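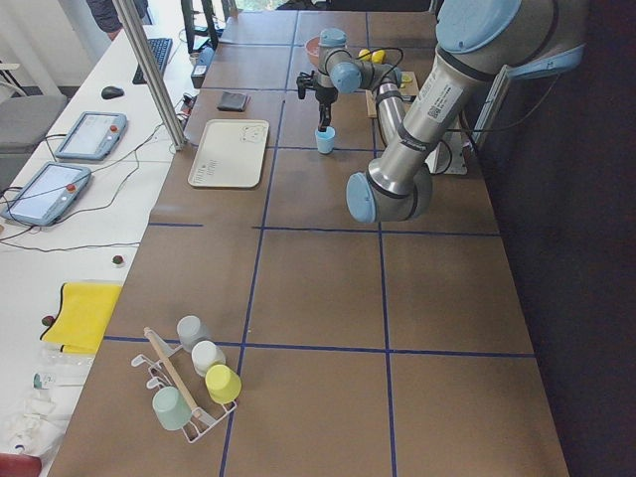
Sunita Maurya
Evening class tutor, Drinstead

Week 2: tea and where it goes wrong

Hello again! I promised we'd talk about brewing tonight, so bring a mug (your own, please, I'm fussy about mine). We'll try a green tea at 80 degrees and then the same leaves with water straight off the boil, and I bet you'll pull a face at the second one. Use 200 ml of water each time and write down how long you steeped it. For next week, read page 173 of the course book, the bit on Assam, and have a go at the tasting sheet.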